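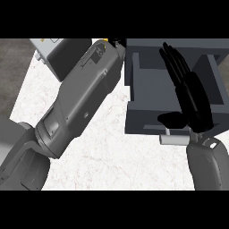
Rendering: cabinet unit with open compartment

Jillden Building Owners' Association
Minutes of the spring meeting, Apr 25, 2021
Held in the ground floor common room
Chair and minutes: Nadja Wallner

Opening

Nadja Wallner opened the meeting and confirmed that notice had been sent to all owners on time. Owners who could not attend had been asked to send written proxies. The proxies received were checked at the door and are kept with the attendance sheet.

The agenda was accepted with one change. The bicycle room was moved ahead of the roof because the owner of the corner apartment had to leave early.

Minutes of the last meeting

The minutes of the October meeting were approved with a correction. The paragraph on the side gate said the lock had been replaced. It should say that the lock had been repaired and that replacement was put off.

Bicycle room

The room has been overfull all winter. Several bicycles have flat tires and have not been moved in a long time, and the path to the back door is often blocked. The stroller that used to stand by the meter closet has been claimed and taken away.

It was agreed to put a paper tag on every bicycle. Owners and tenants will write their name and apartment on the tag. Bicycles with blank tags after 6 weeks will go to the covered area behind the building, and will be kept there through the summer before anything is given away. One owner asked that tenants get the notice directly and not only through their landlords. Agreed.

A second rack along the north wall was discussed. Jutosell has quoted $600 for the rack, installed. There was some disagreement over whether hanging hooks would be better. The hooks save floor space, but they are hard to use for anyone with a heavy bicycle, and the wall may not be solid enough on that side. The rack was approved. Hooks can be raised again if the room is still full next year.

Roof and gutters

Zwahlen inspected the roof in early spring. Their written report was passed around. The main surface is in fair condition. The flashing around the old chimney is lifting, and the gutter over the rear stairs has a sag that holds water and leaves. The stain on the ceiling of the top landing is most likely from the chimney side, but Zwahlen would not say so for certain without opening it up.

The quote for the flashing and the gutter together is $2805. Raser was also asked to quote and declined, saying they had no crew free before fall. An owner on the top floor said she did not want to go through another season of heavy rain with a bucket on the landing.

The Zwahlen quote was approved, to be paid from the reserve fund. The chair will ask whether the old chimney can be capped during the same visit, and what that would cost. If the answer is more than a small extra, it comes back to the owners before any work is ordered.

Laundry room hours

The posted hours are being ignored, mostly late in the evening. The apartment directly above hears the spin cycle through the floor. A timer on the outlet was suggested and turned down, as it could cut off a load with the door locked and water still in the drum.

It was decided to keep the present hours and put up a larger sign. Rubber pads will be placed under both washers. The chair will buy the pads and turn in the receipt.

Front planting strip

The boxwood by the entrance did not survive and will be pulled out. Suggestions were lavender, low grasses, or gravel with pots. Lavender had the most support — the strip gets full sun from noon on and the hose barely reaches it. The owner of the garden apartment will choose the plants and may spend what is left in the grounds budget for the year.

Other business

The hallway light on the second floor stays on all day. The sensor will be looked at the next time an electrician is in the building.

An owner asked about charging electric cars in the rear lot. Nothing can be decided until the building's electrical capacity is known. The chair will write to the utility and report back.

Everyone is reminded that boxes must be flattened before they go in the recycling bin — the hauler has left the bin unemptied more than once.

Open items

Tags and notice for the bicycle room: Nadja Wallner
Rack order with Jutosell: Nadja Wallner
Signed quote to Zwahlen, with the question on capping the chimney: Nadja Wallner
Plants for the front strip: garden apartment
Larger laundry sign: apartment 5

The next meeting will be in October. Items for the agenda should be left in the association mailbox or sent to the chair by email.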